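Subject: Re: [kitchen-arms] Nemason two-hand kit - worth it?
From: Fongchan Ruangrit
Date: October 13, 2019

Sorry for the slow answer, been flat out on the Gronddale fitout. Quoting the bits I can speak to, skipping the rest.

> We've got a quote from Zonis for the Nemason kit, both arms and both
> hands, plus the wrist cameras. They're pushing the three year service
> plan pretty hard. Has anyone on the list run one of these in a proper
> kitchen, as opposed to a bench? Mainly want to know:
>
> - does it cope with plain cups and mugs, no special cups
> - how much setup before it does anything useful
> - is the service plan a rip-off
> - how does it compare to the Hosoda, which is cheaper on paper
>
> Happy to be told to go away and read the archive.

Don't bother with the archive, it's all the old grippers. My answers, in your order more or less.

1. Cups. Yes, ordinary ones. No rubber sleeves, no tags stuck on anything. We do carrying trials in the small kitchen, grey plank floor, arm swung well out over open floor so a drop costs us a cup and not a benchtop. Keep the cup upright is the whole job at that stage. The hand wraps low on the side and you can tune how far the fingers come round under the rim. Default is too far for my taste, change it in the grasp file. The other arm you can park open, palm down, or let it shadow. I park it.

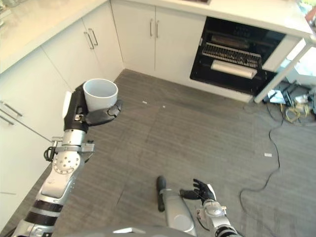 2. Setup

Longer than Zonis tells you. 106 pages of manual, and the part you need is at the back under calibration. Do the head camera first, then the wrists. If you do it the other way round you'll be doing it again, ask me how I know. Allow 60 minutes per hand once you've got the hang of it, double that the first time. Firmware out of the box was build 2236 for us, get them to confirm yours is at least that before they ship becuase the older one has the finger homing fault.

Cable management is on you. The clips in the box are rubbish. Bought our own at the hardware store.

3. Coffee machine work

You didn't ask but it's what sold us, so. Getting a mug in under the spouts is the hard one. Not much room between rim and nozzle on our machine, and the head camera is no help at all at that point, too much machine in the way. Wrist camera is where the money goes. Looking up past the fingers you get the rim and the nozzle tips in one view and you can judge the gap and the tilt properly. I'd drop the second head sensor from the quote before I'd drop the wrist cameras.

Two things to watch. The tilt going in - the software is happy with more tilt than I am, so set your own limit before you go near hot liquid. And the fingers take up a lot of the view, so pick your grasp with the camera in mind, not just the grip.

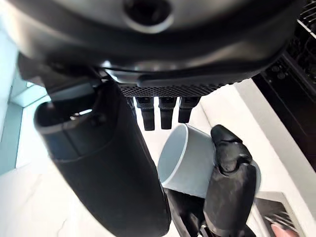 Wrist view, mug held under the nozzles. Longest one is nearly at the rim.

4. Service plan. Depends how far you are from their depot. We took it for the first year only, they will do that if you push, it's not on the price sheet. Covers finger joints and the wrist cable, does not cover the cameras. Read that twice. We've had 3 callouts since January, two of them for the same knuckle. Tech was good, parts were slow.

5. Hosoda. Had one on loan. Quieter, nicer software, much easier to teach. But the hand is bulkier and I could not get it in under our machine without hitting somthing. If you're only doing shelf to bench I'd probably buy the Hosoda and keep the change. For anything in a tight spot, Nemason.

Get Zonis to demo on your own machine with your own mugs. They'll want to use theirs. Say no.

Can send the grasp file if you want it, off list please, it's a mess and has half my notes in it.

Fongchan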